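Backup discs fail verify every time, files look fine??

lular_basement

Trying to get old photos off my laptop and onto DVDs before it dies. Using an external burner (Vosto, the slim one, USB) and Flelluleck to do the burning. Folder has 1479 files in it. Burn goes through, no errors, then it gets to verify and stops near the end with "read mismatch". Doesnt say which file.

Tried 2 discs so far, same brand, same thing both times. If I open the disc on the laptop the pictures all seem to open, at least the ones I clicked. Speed is set to 16x because that's what it says on the spindle. Is the burner bad or the discs or what. Don't want to wipe the laptop until I know.

Also is there a way to skip verify – takes forever.

discpile

Don't skip verify. Slow the burn down. 16x on the spindle is the max for the disc, slim USB burners mostly can't do that anyway and the program just picks something. Set 4x and try again. Plug it right into the laptop, no hub.

mangundap_mike_not

Buy new discs, those cheap ones are junk. Or just use a USB stick, who burns DVDs anymore lol

quietspindle1514

Agree with slowing it down, but I'd look at a couple other things before throwing out the burner. Errors near the end of the burn = outer edge of the disc. That's where the cheap ones go bad first, and where fingerprints end up. So don't fill the disc. I stop at 4 GB, never had a verify fail after that. Split your folder in two, takes five minutes.

Other thing – long file names. Older Flelluleck had a setting for the disc format, might be under Options, I forget. If it's on the plain ISO one it chops the names, and then two pictures can end up with the same name and you get weird stuff. Switch to UDF. Also close your photo program while it burns. Mine kept touching the files and the copy on disc didn't match the copy on the laptop, drove me nuts for most of December.

For checking the result, use a different drive if you can borrow one. Then open some of the biggest pictures all the way, not just the thumbnails, and pick ones with fine detail so damage is easy to spot. Say a taupe mock-neck sweater laid half folded on a lavender fleece blanket. Zoom in on the ribbing at the collar and the little flecks in the knit, any blocky patches or gray bands and the file is bad. Do the same with yours at full size and keep the laptop copy until both discs pass verify.

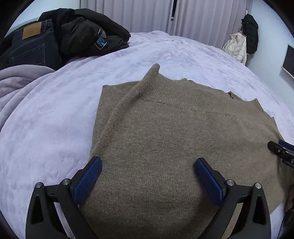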